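Section 4: Setting Up the Sorting Board

If you've come straight from Section 3, your bin should be sitting flat on the bench and you should have the Galstead board out of its box. I'm going to be fussy about this bit, so grab a coffee. I set up my first board on a Wednesday at the end of a very long day, put it in at an angle, and spent the rest of the evening wondering why the two-legged part wouldn't seat. (It was me. It's usually me.)

The board is the blue block with the shaped cutouts in its top, and you'll be working with it inside the bin from now on.

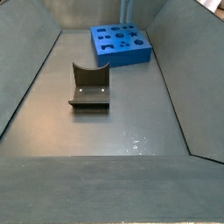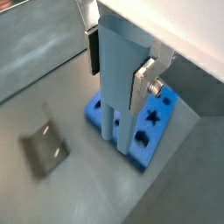

Lajos Fekete wrote back after trying the draft of this section and said he'd skip the bin altogether and work on an open bench, because he found it easier to get his hands around the board. Fair enough, and if you're only sorting by hand you can do that. I still like the bin - dropped parts stay put, and I'm too old to be crawling under the bench after a peg.

4.1 Placing the board

1. Wipe the floor of the bin and let it dry. A single crumb of plastic under one corner will make the board rock.

2. Lower the board in with the cutouts facing up and the long edges running along the back wall. Leave a finger's width between the board and the wall so you can get it out again.

3. Press down on each corner in turn. If it rocks, lift it out and go back to step 1.

4. Check that you can see the star. If you can't, you've probably got the board upside down, and yes, I've done that too.

Note: Don't tape the board down yet! You'll want to nudge it once you've tried a few parts.

4.2 Getting the parts ready

5. Tip your printed parts onto a towel and look them over under a good light. Feel along the edges with your thumb for strings and blobs.

6. Trim anything that sticks out with a small file. Two or three light strokes, then try the fit, then file again if you must. You can't put plastic back.

7. Set aside any part with a crack in it and print another one. The Corska print files are in the Darwish folder, and the two-legged part takes my printer 114 minutes, so start it before lunch.

Caution: Small parts are a choking hazard. Keep the whole set away from little kids and from dogs who think they're little kids.

4.3 Trying the fit

8. Start with the round hole, which is the most forgiving, and save the star for last.

9. Hold each part upright over its cutout and let it down gently. It should go in under its own weight or with a light push.

10. For the two-legged part, keep the legs pointing straight down and look at both of them before you lower it. If one leg catches on the surface, lift the part clear and line it up again - don't twist it, or you'll snap a leg.

11. Run through the full set once more. When everything drops in cleanly, mark the position of the board with a pencil and move on to Section 5.

Note: If your parts got tight after a spell in a warm garage, bring the lot indoors for 30 minutes and try again before you reach for the file.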